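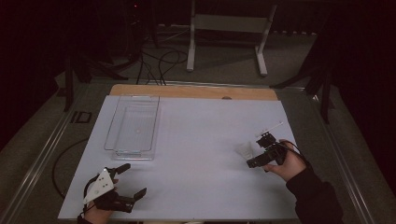
A pair of home-built robot grippers is coming along at a fast clip in the shared workshop at Wellbridge, and the job they're being built for is one every badminton player in town will want to see done by a machine. Nadiia Marchuk and Krešimir Jurić want a robot to pick up used shuttlecocks, turn them the right way up and put them away. Before any robot gets a go, a person has to show it how, so for now the grippers are worn out at the ends of human arms: one black gripper in each hand, cables looping back over the knuckles, and a clear plastic bin waiting at the far side of a white table. It looks a bit like somebody trying to eat dinner with two pairs of pliers, and it's tremendous fun to try.

The project began in January, when Marchuk, who plays at the Demton club on Tuesday nights, got fed up with sorting the practice box. Clubs keep their old shuttles for drills, and they end up in a heap. Feathers snag on feathers, the good ones get squashed under the bad ones, and before a session somebody has to sit on a bench and nest them back together.

Jurić had been wanting an excuse to build a two-handed gripper set for years. He drew the first finger linkage that same week and had it printed by the weekend. It fell apart in his hand! The second lasted an evening. The fingers now in use are the seventh try, with longer pads, and he says they're the first he'd be happy to lend to someone else.

"A shuttlecock is a lovely horrible thing to pick up," he said. "The base is hard and round, so it wants to roll out of your fingers, and the other end is feathers, so you mustn't squeeze it at all. You've got a tiny area where you're allowed to touch it, and it keeps moving."

The answer they've settled on is to go for the base every time. Whoever is wearing the grippers brings the fingers in from either side, closes on the base and leaves the feathers alone. If the shuttle is lying at an awkward angle, the other hand comes in with its jaws wide and waits to take over. That hand-to-hand swap is the part Marchuk is proudest of, and also the part that has caused the most swearing.

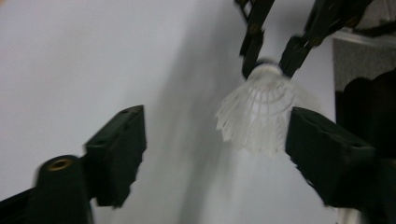 Learning the swap takes most people an evening. Rónán Moriarty, who usually keeps to the wood lathe at the other end of the building, was talked into a turn and stayed until the lights went off. He found that shutting one eye helped, then that it didn't, and then that the trick was to stop looking at his own hands and look only at the shuttle. Others have since said the same, and it's now written on a bit of card for newcomers.

Every attempt is recorded, fumbles included, and the tally stood at 3,814 when the group last updated its notebook. Oksana Antoniuk looks after the recordings and goes through them at home. She throws out the ones where somebody stopped halfway to chat, but keeps plenty of the drops, so long as the person picked the shuttle up again and carried on. A robot that has only ever seen perfect goes, she reckons, will have no idea what to do the first time a shuttle skids off across the table.

The whole thing has been done on a budget of £200, not counting the frame and stands, which the workshop already had. Much of that went on small screws and printing filament, and a fair bit on cable. The cables are still a sore point. They drag, they catch on sleeves, and everyone who has a turn gets tangled at least once. Kyrylo Zhuravel is working on a clip to carry the weight further up the arm - his first version pinched, so he's lining the next with felt.

The next stage is the one they're all itching for. A second-hand arm, which the group has named Lysenko, is being rewired on the bench by the window, and the same fingers are meant to bolt straight on to the end of it. With one arm only, the hand-to-hand swap will have to wait, so the first trials will stick to plain lifting: find a shuttle, close on the base, carry it over, let go. A second arm would be wonderful, and Jurić has his eye on one, though he won't say where in case somebody reading gets there first.

Marchuk is careful not to promise too much. She thinks a slow robot that gets most of them right would already be a triumph, and she'd be pleased if it could work through the practice box overnight with the door shut. The feathers do shed, she added, and whatever gets built will need a good brush down every so often.

There's been interest from outside as well. The Busetti youth club has asked whether its table tennis group could have something similar. Balls are a different problem altogether, says Jurić, but he has already started sketching a cupped finger on the back of an envelope, so make of that what you will.

The drawings for the fingers and the linkage are pinned up next to the laser cutter, and members can copy them freely. Anyone who'd like to have a go with the grippers is welcome at the Thursday open evening, from 7 until late. Wear short sleeves if you can (see cables, above), and if your club has a box of tired old feather shuttles it no longer wants, bring them along - the ones they've got are wearing out fast, and Antoniuk would like a few with broken feathers in the mix.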